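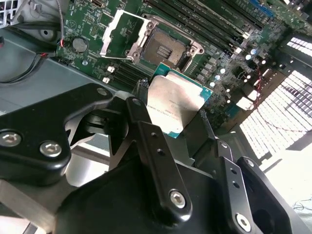
Week 3: Depreciation, or Where the Money Went

Reading for this week: the Gilmartin chapter on long-lived assets, all of it, including the appendix everyone skips. Problem set due Friday at the start of class. "The start of class" is a time, and the door is open to anyone who would like to discuss what time it is.

What depreciation is for

A business buys something expensive and uses it for several years. If we put the whole cost into the first year, that year looks terrible and the later ones look brilliant, and the manager who arrives in year two gets a bonus for having good timing. Depreciation spreads the cost over the years in which the thing is used.

It does not tell you what the thing is worth. Please write that on something you won't lose. Last term 18 people told me on the final that book value is the price you could sell for, and I still think of them often.

Depreciation is also no pile of cash. The money left the building on the day of purchase. The yearly entry moves numbers from the balance sheet to the income statement, and no bank is informed.

Three guesses you have to make

Cost. Purchase price plus whatever it took to get the asset working: delivery, installation, testing. Training the staff does not count, however painful it was.

Useful life. How long this business expects to use it, which may be much shorter than how long it would run. My father's tractor is fully depreciated and has been for most of my life.

Salvage value. What you hope to get at the end. With computers, be modest.

Running example: Kinsella Print & Bind

Kinsella buys a small server for $2,000, all in. They plan to keep it three years and then sell it for $200.

Straight-line: (2,000 minus 200) divided by 3 = $600 a year.
Book value after year one: $1,400
After year two: $800
After year three: $200, and there we stop. You do not depreciate below salvage, even if you have grown to hate the machine. 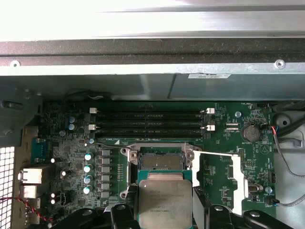
Now suppose that at the start of year three Kinsella decides the server can last two more years instead of one, with the same $200 at the end. We do not go back and fix the old years. We take the book value, $800, subtract the salvage, and spread the remaining $600 over two years: $300 each. This is a change in estimate. Students want badly to restate the past here. Resist.

Repair or improvement?

If spending keeps the asset doing what it already did, expense it now. If it makes the asset last longer or do more, add it to cost and depreciate it. A replacement fan is a repair. A bigger processor is probably an improvement. In between lies a great swamp where auditors earn their living.

Most firms set a dollar limit and expense anything smaller. This is sensible, and it is the reason you will never see a depreciation schedule for a stapler. The exception is Otutent, our case company for week five, whose asset list has 42 lines and includes a doormat.

Before Friday

1. Redo the Kinsella example using double-declining balance. Watch what happens near salvage value.

2. Hurnura sells a delivery van for more than its book value and reports a gain. Explain to a cheerful owner why this may mean only that the early guesses were off.

3. Read Ülle Sproģis on the Trotov case and write a paragraph on who benefited from the very long useful lives. Names are not needed. A job title will do.

Office hours are unchanged. Bring your own pencil.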